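Covering a worktop and the wall behind it

Sticky-backed vinyl is the cheapest way to change a tired worktop in a utility room or shed. Clean the surface with sugar soap the evening before and leave it to dry overnight. Fill any chips, sand them flat and wipe off the dust with a barely damp cloth.

Cut each piece 2 cm too big on every side. Peel back a hand's width of the backing, line up the first edge and smooth from the middle outwards with a plastic scraper. If it goes on crooked, lift it straight away. A hairdryer on low helps it round corners.
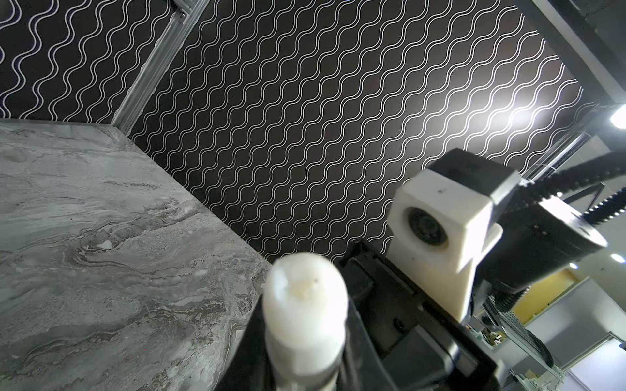 Grey marble pattern on the flat, black with white wavy lines on the upright.

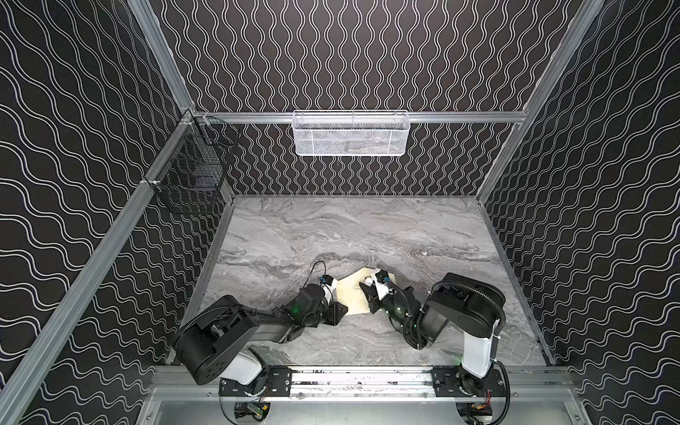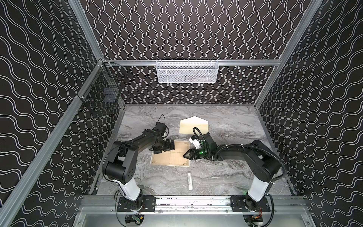
Patterned vinyl needs more length than plain, and the roll label gives the repeat. The Plullinard rolls I bought had a repeat of 68 cm, so a short wall used nearly twice what I had measured. Decide which way the pattern runs before cutting anything. Wavy lines like the white ones on black can go upright on the back wall and another way at the sides, but if you want them to meet at a corner, cut the side pieces last. Rub down any raised spots with 400 grit paper before you start on the walls, as they show through dark vinyl.

Bubbles can be pricked with a pin and pressed flat. Trim with a new blade, and change it when it starts to drag.

Keep hot pans off it. For marks, use washing-up liquid and warm water. Cream cleaners dull the finish.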